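4.3 What the towel task does and does not show

The towel task was taken over from the previous year of the student project course, where the team called Sostesetti reported it as "solved" in a two-page abstract. We were doubtful of that word when we read it, and after a semester with the same task we are still doubtful. Their success rule was set by the students who had collected the training demonstrations, and it allowed any final shape that was "smaller than at the start." A towel dragged into a heap would have passed.

For this study the rule was tightened before any policy was trained. A trial counts only if the operator, reading the end state against a printed sheet, can answer yes to both questions on it: are the long edges together, and is the towel still wholly on the table? Danylo Romaniuk, who ran the course section, also asked that the person scoring a trial should have had no part in training the policy under test. Two teams entered, Etgate and Trakley. Each worked from the same 420 demonstrations, and each was free to drop the ones it thought were bad. Trakley dropped a good many and did not write down which, so its results can't be repeated by us or by anyone else.

Views from the wrist, from beside the table and from over it are given in Figure 6. They matter to the argument because both teams claimed that the wrist view did most of the work in finding an edge to grip, a claim neither of them tested.
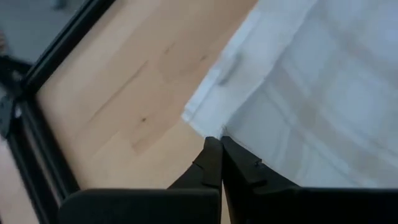
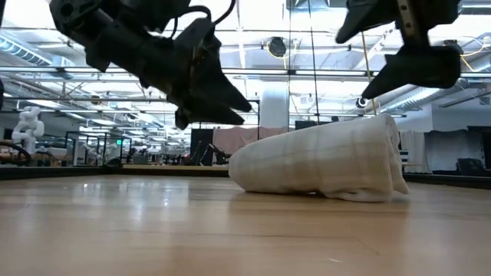
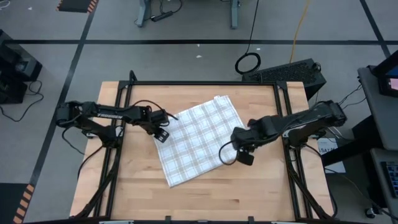 Figure 6. The towel task. Top: fingertips at a corner of the cloth, wrist camera. Middle: rolled towel, side camera. Bottom: towel between the two arms, head-camera view.

The plain way to test that claim is to hide one camera at a time and run the policy again. Etgate planned such a test in October and then spent the hours on more training instead. The loss went down, as it nearly always does, and the team's report treats the lower loss as if it were a better fold. We found no sign in the trial sheets that the two moved together.

We also question the use of a single towel. Its pattern is faint, and a policy may be leaning on it more than the teams suppose - or may be ignoring it completely. A plain cloth of the same size would have helped to settle this. Tatlı, the logging tool written for the course, stores the cloth type with every trial, and that field has the same entry from first to last.

None of this makes the exercise a poor one for teaching. The students learned to run a two-armed system safely and to keep a trial sheet. Whether they learned anything about folding cloth is a separate matter, and we would put off an answer until the camera test has been done.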